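**Plekell project update: teaching by hand-held gripper**

Thursday, December 12, 2024

The Plekell work moved from trial to routine collection in November. Readers of the last two issues will know the outline: a person performs a short manual task using a gripper tool held in the hand, the tool's camera and tracker record what was done, and a policy is trained on the recordings and run on a fixed arm. This item covers what changed in the procedure, what the first full set looks like and what is still open.

### Why the hand-held tool

Until the spring, all demonstrations at Kevdale were given by remote control. The operator sat at a desk with a leader arm, watched two monitors and drove the follower arm through the task. The method has one large advantage, which is that every recorded motion is by definition a motion the robot can make. It is also slow. Operators stop before contact, look from one monitor to the other, adjust, and stop again. Those pauses end up in the data, and policies trained on the data learn to pause in the same places.

With the hand-held tool the operator stands at the bench and works at something close to normal speed. Contact is felt through the handle. The pauses mostly disappear. What is lost is the guarantee about reach: a person can turn a wrist into positions that the Sandberg arm cannot follow, and some of the early recordings had to be thrown out for that reason alone. The filter that catches these now runs straight after each session, so an operator hears about a bad habit the same afternoon.

Remote control has not been dropped. It is still used for corrections, described further down.

### The current task group

The task group is pick and place with long, thin parts. The operator approaches a part lying flat on the bench, closes the pads across it, lifts, turns it and sets it down at a second position. Later tasks in the group add insertion into a fixture.

Long parts were chosen because they punish small errors. A cube gripped slightly off centre is still a cube in the gripper. A rod gripped off centre tips, and the far end swings by much more than the grip error. The policy has to learn where along the length to close, and at what angle to the part's axis, from nothing more than the view past the pads.

Parts are laid down at a new angle before each demonstration. Earlier this year operators placed them freely, and on review it was plain that each person had a favourite layout. Angles are now drawn from a printed list. Operators find the list tedious, and it has been kept.

### Finger pads

The pads were changed in October and the change has held up. The bare plastic fingers used before gave bright reflections under the bench lights, and they slid on smooth parts unless the operator squeezed hard. Fabric facing reduced both problems.

Wear is the cost. The fabric compresses with use and the closed position of the fingers drifts, so the recorded width at contact is no longer the width the arm will see with fresh pads. The procedure is therefore:

- Close the tool fully on nothing at the start of every session and log the reading.
- Compare the reading with the card kept with the tool.
- If it falls outside the limits on the card, replace both pads. Do not replace one.
- Fit pads from the same batch to the arm before any evaluation run.

The last point was missed once in November. The evaluation was repeated and the first result discarded.

### Session procedure

A session starts with calibration of the tracker, followed by the closing check above. The operator then records a slow sweep over the empty part of the bench, which is used to build the map for that session. Moving fixtures after the sweep makes the map unreliable, and the sweep must be done again.

Each demonstration begins with the tool open and held above the bench. Start and stop are marked with the trigger on the handle – two short pulls – so that no second person is needed at the computer. The earlier practice of calling out to a colleague produced recordings with long, useless tails.

Three points come up often enough in review to be worth repeating:

1. Keep the part in view during the approach. If the pads hide it completely, the recording contains a motion with no visible cause.
2. Keep the free hand out of the way. Steadying a part with the other hand teaches the policy that parts steady themselves.
3. Do not repair a failed grasp quietly. Either stop and discard, or open fully, back off and approach again. Both are usable. A small shuffle of the fingers is not.

### The first full set

The first set contains 1000 demonstrations. After filtering for reach, tracking loss and incomplete grasps, 94 per cent were kept. The largest share of the rejected recordings came from tracking loss, nearly all of it when the operator leaned over the bench and blocked the view of the room. Raising the bench has helped the taller operators and annoyed the others.

A second set of 1000 is being collected now at Flolberg with the same tool design and a different bench. The purpose is to find out how much of the policy's behaviour depends on the Kevdale room. Differences in lighting and background are intended, and staff at Flolberg have been asked not to tidy them away.

Metal items are left on the bench during part of each set. Reflective surfaces change in appearance as the tool moves, and a policy trained without them tends to hesitate when one comes into view. We would sooner have that variation in the training data than meet it first in evaluation. 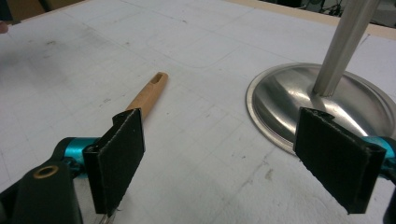 *View past the finger pads, with a slotted wooden dowel on the bench and a steel stand to the right.*

### Corrections by remote control

Once a policy has been trained, it is run on the arm with an operator at the leader arm. When the policy goes wrong the operator takes over, brings the arm back to a sensible position, completes the task and hands control back. Only the takeover segments are added to the training data.

This is where remote control earns its keep. The hand-held tool shows how the task goes when a competent person does it. It shows very little about the odd positions a half-trained policy gets itself into, and a person at the bench has trouble imitating them. The takeover segments cover those positions with the real arm and its real delays.

The two kinds of data are kept in separate folders and mixed at training time. The ratio is set in the configuration file and should be quoted with any result. Several internal plots from November do not quote it, and they should not be passed on until they do.

### Open items

**Delay matching.** The hand-held recordings have no actuator delay and the arm does. At present the actions are shifted by a fixed amount before training. The shift is correct at moderate speed and wrong when the arm accelerates hard. Yuxi Lü is measuring the delay across the speed range and will circulate a table when the measurements are complete.

**Grip force.** The tool records finger width and no force. For stiff parts this is adequate, as the arm closes until its own limit is reached. For anything soft it will not do. A version of the handle with a load cell has been drawn but not ordered.

**Insertion.** Insertion demonstrations have been recorded in small numbers only. Operators complete the last few millimetres by feel, and the camera sees almost nothing of it. Whether the vision-only policy can learn this step is an open question, and no claim about it should appear in project material for now.

**Left-handed use.** The trigger can be reached with the left hand but not comfortably. A mirrored handle is being printed. Until it is ready, left-handed operators should record shorter sessions and note the hand used in the log.

### Booking bench time

The Kevdale bench can be booked through the usual calendar. New operators need one supervised session before recording on their own, and their first recordings are reviewed in full before being added to the set. Please book calibration time as part of the session. Pads, printed angle lists and blank log sheets are in the drawer under the bench, and the last pad batch number is written on the inside of the drawer front.

Questions about the filter or the folder layout should go to Yuxi Lü.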